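**Fruit before bed: yes or no?**

**fadwa_t**
My daughter is 6 and asks for food ten minutes after lights out. I switched her from crackers to fruit in April. Mandarins, strawberries, cherry tomatoes.

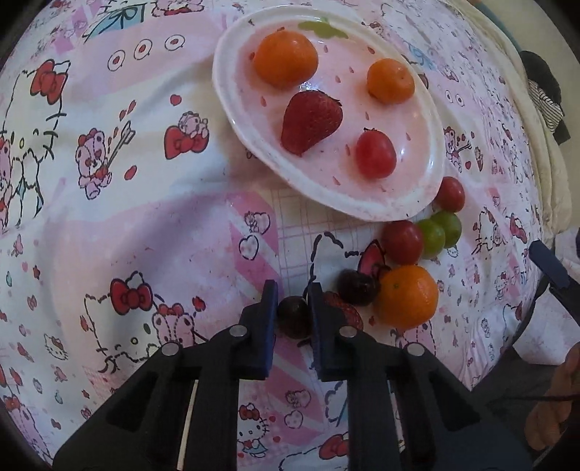
She falls asleep faster, but the dentist wants nothing after brushing. What do you all do?

**harau990**
The dentist is right. Fruit is still sugar. Ours get a snack at 7, then brush, then water only.

**anong_i**
I don't agree that it has to be that strict. A hungry kid doesn't sleep. What worked here:

- Move dinner half an hour later
- Offer one small plate, no refills 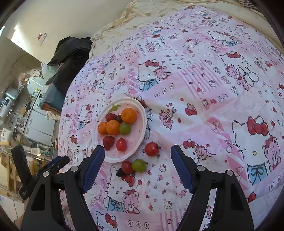
- Brush after the plate, every time

**harau990**
"Every time" is the problem. By 8:30 I'm too tired to argue about a second brushing.

**anong_i**
Then skip the first one. Also, cut grapes and cherry tomatoes lengthwise for little kids. My mother did that in 1986 and I still do.

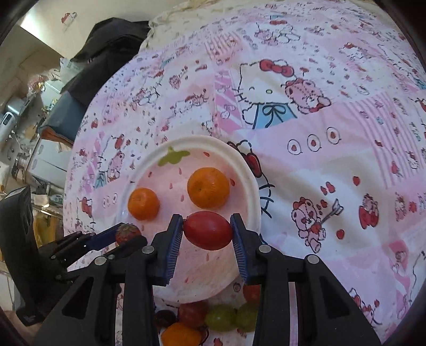 Mine is four and gets quarters.

**fadwa_t**
Moving dinner is hard with my shift, but I can drop the first brushing. Will try it for two weeks.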